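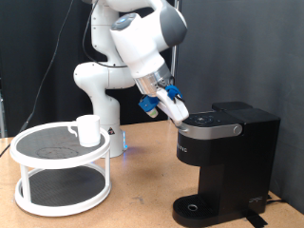
Chapter 13. An Arm That Loads a Coffee Pod

Workshop Builds > Robot Arms > Chapter 13
2019-05-18 – by Milagros Cisternas
58 shares – 3 comments

In this chapter you will program the arm at the Trelcombe shared workshop to put one pod in a brewer. First teach the approach, slowly, with the pod tilted as it goes toward the holder.
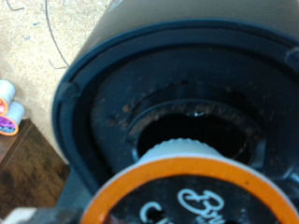

Fig. 13.1. The pod close to the holder, from the wrist camera.

The lid is a separate task. Save its position under a new name – mine is Puvetti – and keep the speed low until you trust the path.

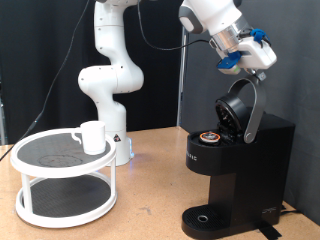 Fig. 13.2. Pod in the chamber, lid raised.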